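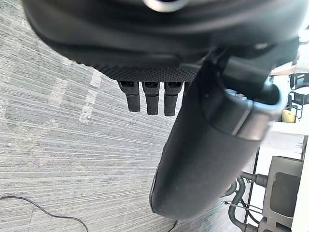
The hand's three short fingers and its longer thumb, over the carpet in the Turkier returns office.

The sorting line at Turkier was stopped for 9 working days in February. When it started again, two of the seven stations on the early shift had a robot arm in place of a second person.

Turkier handles returned goods for online shops. Parcels are opened, the contents are identified, and each item goes to restock, repair or scrap. On a normal day the site takes in 2,244 items, most of them small: chargers, soft toys, phone cases, kitchen tools. The work had always been done by hand, in pairs, with one person unpacking and the other placing items in bins.

The arms were supplied by Trunance and run on a scheduling program called Zovo. Each one carries a black hand with a dotted, grippy palm and ribbed fingertips. The texture matters on this job. Earlier trials with suction cups failed on fabric and on anything with holes in it, and a two-jaw clamp crushed thin cartons. A hand with several digits can close around an odd shape with low force, at the cost of speed. A cycle takes roughly twice as long as the same movement made by a practiced worker.

Management accepted that figure. The arm does only the placing, and unpacking remains manual, as does any decision about the condition of an item. The worker at the station presses one of four buttons, and the arm moves the item to the matching bin.

For the staff, the largest change is in the body of the work. Placing used to mean a twist and a reach to the rear row of bins several hundred times a shift. At the converted stations that movement is gone. Complaints about shoulders have fallen, according to the shift log, while complaints about standing still have gone up. Stools were ordered in the second week.

The second change is in talk. Pairs used to settle doubtful cases between themselves. A worker with an arm has to walk to the next station for a second opinion or call the shift lead, and the shift lead's day now consists largely of such calls. A shared table for doubtful items has been set up between the two stations - an arrangement that was not part of the Trunance plan.

No jobs were cut. The two people displaced from placing were retrained as line technicians, with a course bought from Choo, a training firm. They clear jams, replace worn fingertip pads and adjust grip settings when a new product type arrives. Both moved up one pay grade. Staff at the other stations have asked how the next two places on the course will be given out, and the site has not yet published a rule.

A decision on a third arm is due when the spring figures are in.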